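Verham 10 Countertop Drink Dispenser
Item no. 881
Sold by Pretberg Catering Supply

The Verham 10 is a self-serve dispenser for juice, iced tea, lemonade and other still drinks. It suits hotel breakfast rooms, canteens and waiting areas where people fill their own cups through the morning.

The tank holds 10 liters and lifts straight out for filling. It goes back in one way only, with the fill line facing you. Push down until the lid sits flat - if it rocks, the seal underneath has rolled and needs to be reseated.

Specifications
Capacity: 10 liters
Width with drip tray: 96 mm wider than the base unit
Power: 800 W while cooling
Finish: polished or brushed
Suitable for: still drinks without pulp

Not suitable for carbonated drinks, milk or hot liquids. For hot drinks, see the Murnov range.

Placement
Leave a hand's width clear behind the unit for air. The counter should be level and able to take the weight of a full tank. The power cord leaves from the back left corner.
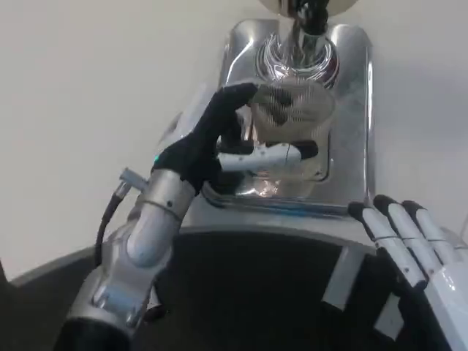

Cleaning
Empty the tank at the end of the day and wash it in warm water with mild dish soap. The nozzle unscrews by hand. Soak it overnight once a week, more often with sweet drinks. Do not use steel wool on the polished finish - it leaves marks that won't buff out.

Spare parts
Lid seal, nozzle and drip tray are kept in stock. The older Qureshi nozzle does not fit this model.

Orders placed before noon on Wednesday ship the same week.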